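Coscombe Workshop Notes
Home | Notebook | Finishes | Jigs | Older entries | Contact

August 9, 2022

Tabletop finish, wipe-on varnish, batch two. Writing this up before I forget which board was which.

Where we left off: first batch of test boards came out cloudy. I blamed the thinner, then the rags, then the weather. Pretty sure now it was me recoating too early. The Staker can says overnight and I was giving it an afternoon. So this round every board got a full night between coats, no exceptions, even the scrap ones.

Boards are all from the same maple offcut, planed the same day, sanded to 220 and stopped there. Went finer on one last time and the stain barely took. Marked on the back in pencil, A through F. (F is the control, no stain, just varnish. Don't throw it out again please.)

Thinning. A and B straight from the can. C and D cut with mineral spirits. E is the Vass gel stuff we had left over from the bench job. Straight coats went on heavy and left ridges at the ends where the rag stops. Cut coats are much easier to lay down but you need more of them, I'm at five on C and it's only now starting to build. D got a run on the edge, scraped it with a card scraper, recoated, can't find the spot any more.

The gel on E grabs. You get maybe one pass before it starts dragging. Fine for legs and rails, would not want to do a whole top with it. Also it smells terrible and the lid on that can doesn't seal, needs to go in a jar.

Gloss. The Droster people want shiny. I keep pushing satin because satin hides everything, every swirl and crumb of dust, but they said shiny twice and they're paying. The thing with gloss is you can't judge it looking straight down under the shop tubes. Get low, put a light behind it, look along the surface. If the edge of the reflection wobbles, the surface wobbles.
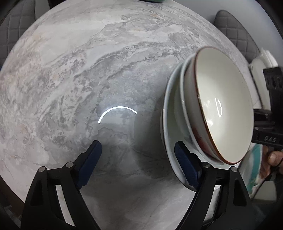
Round top, marble pattern. Light coming back off it as a bright white arc.

Level of shine on that one is more or less what Droster has in mind. Wood won't get there without filling the grain though, and maple is about the friendliest case. If they change there mind and go to oak we have to requote.

Rubbing out. Did half of A with 900 wet, a drop of dish soap in the water. Then paste compound by hand. Cut through at one corner, right to bare wood, dumb, leaned on it. Corners get masked from now on till the last pass. The middle came up really nice. Half of B I left as it came off the rag and there's dust in it, you feel it before you see it. So rubbing out is worth the time, but only over five coats or more. On three coats there isn't enough to cut.

Dust: wet the floor before the last coat. Fan off. Don't sweep the same evening. I know we all know this.

Heat test. Mug of boiling water on C and E, left till it cooled. C: faint ring, gone by morning. E: ring is still there, white, won't buff. That settles the gel for tops as far as I'm concerned. Haven't tested A because of the corner, want to fix that first.

Hours so far on the Droster job: 22, and that's with no actual table built. Shop book says job 178, put your time against that and not against general.

To do
- decant the gel, label the jar
- mask and redo corner on A
- red wine and vinegar on C and D, leave overnight
- order more of the lint free rags, the last box wasn't
- rags in the water can, NOT the trash. Found two balled up by the door. They will catch fire, this is not a maybe
- leave F alone until November, want to see how much it yellows

Might try a coat of shellac under the varnish on a spare piece. No plan for it, just curious if it warms the maple up without stain.

Comments

sawdustandtea: Did you scuff between coats? With gloss I have to or it peels on me.

coscombe shop: yes, gray pad, every coat after the first. Forgot to write it down, thanks

planeiron3432: I get the same white ring with gel. Gave up and use it on picture frames only.

mapleleftovers: What about a sprayer for the last coat? Saves most of the rubbing.

coscombe shop: no booth here. some day

Last updated August, after the heat test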